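The Grip That Reported Closed

Pritari's handheld grippers had been in daily use at the Stardale lab for 3 months when the force logs stopped making sense. The jaws reported a full close on every cycle. Parts kept falling anyway, mostly small ones, and mostly near the end of a shift.

The first suspect was the pads. They were swapped, and the drop rate stayed where it was. The second was the operator, which cost a week of retraining and changed nothing.

The fault sat in the position sensor. Its magnet was glued to the finger shaft, and the glue softened as the motor warmed. After roughly 20 minutes of steady work the magnet could creep a little each time the jaws met. The controller read the creep as travel and cut the motor early, leaving the pads short of the part while the display showed a firm hold.

A test run of 1443 cycles in August settled the question. Jaw gap was measured with a feeler gauge at fixed intervals and compared with the logged value. The two figures matched on a cold tool and drifted apart as the housing heated up.
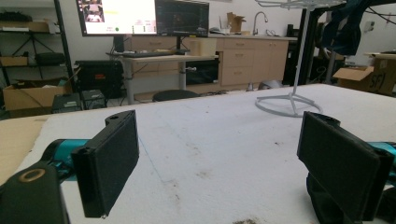 The two black finger pads of a handheld gripper over the foam-covered bench, with the monitors behind.

Björklund, which supplies the sensor boards, now specifies a pinned magnet. Pritari has recalled 32 units for the change. Tools still in the field have a firmware patch that re-zeros the jaws against a hard stop at startup and again whenever motor temperature passes a set limit.

The patch adds a short pause to the work. It also locks the tool if the zero has moved too far, and a locked tool has to go back for service.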